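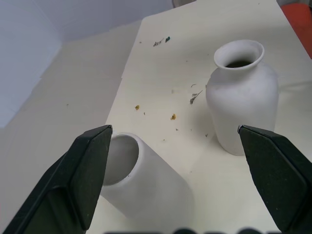
OK so, slide one, leave it up while people find seats. I want to talk about the part of robot learning that eats all the time, and that's collecting the examples. When I started at Rasen I figured the model would be the hard bit. Ha. Most of my February went to vases. Look at the pair on screen, one lying on its side and one standing up, both plain white on a cream-white table, and the wrist view has to tell the policy where a rim stops and the tabletop starts. Pause here, let them squint at it.

**The numbers** (don't rush this)

- Target was 3000 demos for the vase task
- We recorded 2264
- Kept 1883 after review

Somebody will ask about the ones we dropped. Mostly the operator hesitated halfway, or re-grasped, or I forgot to hit stop and we got a long clip of the arm hanging there. Rocío Cuadros did the review pass and she is much stricter than me!

**Crumbs**

Point at the dried bits on the table, the little twigs and yellowish crumbs. We had a long argument about wiping down between takes. I was on team wipe. Kofi Dramani wanted to leave the mess alone, and he won, and I've come around. Real tables have stuff on them. If every example is spotless the model gets nervous the first time it meets a leaf.

**Starting poses**

Lying down vs. upright are basically two different tasks with one label. For the first 5 sessions we let operators set up however they liked and nearly everything came out upright (people are tidy!). Now there's a printed sheet by the Wastport station and you set whatever the next row says.

-> tell the Anselmo story if we're ahead of time, skip if not

**What I'd do over**

Write the review rules before recording. Rotate operators sooner. Check the wrist view every morning before the first take, I lost a whole afternoon to a smudge.

Then Florencio's clip, then questions. Mic goes back to Consuelo.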